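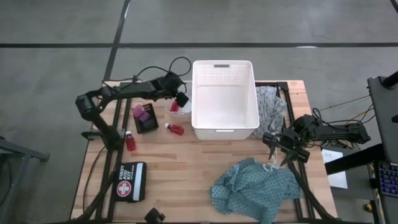 First aid sorting, butcher-block table. White basket still empty.

Skirkow first aid set – README

What this is
Pictures and notes of small first aid and medicine items on a table, getting sorted into a basket. One short note per picture saying what's out and where. Put together by Moushumi Weerakoon, notes checked by Corina Riedl.

Last update 12th June. The May copy had the wrong notes file, please delete it.

What's in it
3,193 pictures total
2,475 with finished notes
rest have a picture and a blank note, will fill in when there's time

Things you'll see
first aid kit – black pouch, FIRST AID KIT in white, cross in a red circle
red bottles, white caps. Standing up or lying down, we note which
pink-purple box, in the black tray in the picture up top
clear plastic container, small. Sometimes has a bottle in it
white plastic basket with handle slots, the big one

Naming
"tray" is always the black one. "container" is always the clear one. "basket" is always the white one. Early notes say "bin" for both container and basket, sorry, going thru these by hand.
Left and right are as you look at the picture.

Folders
pics/ – the pictures, no more than 2,000 to a folder
notes/ – plain text, same name as the picture
lists/ – what goes where for each sort (Avia list and Ruddock list)

The two lists don't agree. Avia puts bottles in the basket first and the pouch last. Ruddock is pouch first, box next, bottles wherever they fit. Check which list a note belongs to before you compare anyhting.

Known problems
Bottles that are partly hidden get missed in some notes. If you can see any of the red, it should be in the note.
Labels on bottles – don't guess. Write "red bottle" and move on.
More than 700 notes don't say if the pouch is open or closed.

Not in here
Doses, drug names, anything medical. Don't use this to stock a real kit.

To do
merge Fullgate notes
fix "bin"
one spelling for first aid (no hyphen)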